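Segmenting Two-Handed Garment Demonstrations by Fabric Tension

Applies to: Bomik 2 toolkit, two hand-held grippers, wrist camera on each

This page covers how to record and cut up shirt-folding demonstrations so that a policy can be trained on them phase by phase. The method was worked out at the Linderura bench and is the one used for the Quiroga garment set. It assumes the grippers are already calibrated and that you can export synchronized tracks.

Why segment at all

A full fold is long compared with the action window of the policy. Trained on whole episodes, our baseline learned the reach and the final release well and the middle badly. The usual failure was that one hand let go while the other was still pulling. Cutting episodes at changes in fabric tension gave the network shorter stretches with one goal each.

Setup

1. Use a light tabletop and a dark, non-glossy backdrop. Fabric color should differ from both. Saturated solid colors are easiest to mask.
2. Lay the garment flat with the collar away from the operator. Leave small wrinkles in place. Data from perfectly smoothed shirts did not transfer.
3. Check that the finger markers are readable in the wrist view with the fingers open and closed. Gripper width is computed from them, and a lost marker shows up later as a false release.
4. Set both cameras to 60 frames per second. Lower rates blur the moment of contact.
5. Start both recordings, then close and open each gripper twice in view of the other. The sync script looks for this pattern.

Recording

Each demonstration has four phases: approach, grasp, tension, lay. Operators should not stop between phases, but they should not rush the tension phase either. Hold the taut edge long enough that at least 24 frames show no relative motion between the hands. Shorter holds get merged into the lay phase by the segmenter.

One hand is the anchor and the other is the worker. The anchor closes first and stays closed until the worker has finished. Decide which is which before the episode and write it in the session sheet. Swapping roles in the middle of an episode is allowed only for the sleeves.

Keep the anchor hand visible to the worker camera during tension if you can. It may sit near the edge of the fisheye view, where distortion is strong. That is acceptable as long as the fingertip can be located.

Segmenting

1. Export both tracks to the Ultport format.
2. Run the width filter. It marks a grasp candidate wherever finger width drops and stays down.
3. Compute the distance between the two fingertips for every frame in which both grippers are closed.
4. Mark the start of tension at the first frame where that distance stops growing. Mark the end where it begins to shrink.
5. Check the cloth mask between the two tips. A taut edge gives a nearly straight boundary. If the boundary sags, shift the start marker forward until it straightens, or reject the segment.
6. Save the four segments with the role label of each hand.

Step 5 is the only one that needs a person. Budget about 31 seconds per episode.

Common faults

Tension never detected. The worker probably grasped two layers. Look for an extra edge in the mask just in front of the fingertips.

Tension detected too early. The hem was caught under the gripper body, so the hands stopped while the cloth was still slack. Reject the episode.

Width jumps between two values. Usually glare on a marker. Move the light and record again. Interpolating across the gap gave worse policies than dropping the episode.

Hands drift apart in the track while the cloth stays still. Redo the sync step before anything else.

Result

We kept 167 segmented episodes and trained the same network on whole and cut versions of them. On polo shirts the cut version released early much less often. On heavy sweatshirts there was no clear difference. We suspect that thick hems hide the straight-edge cue used in step 5, but this has not been tested.
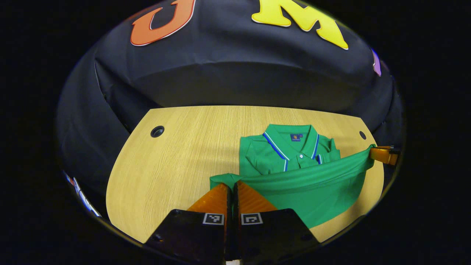 Marit Oskamp
Research engineer, manipulation data, Linderura

Worker camera view of a green polo shirt with blue and white collar tipping. The other gripper holds the fabric at the right edge of the table. For the boundary check in step 5, use the long diagonal fold between the two grippers and mask out the small flap at the near fingertips.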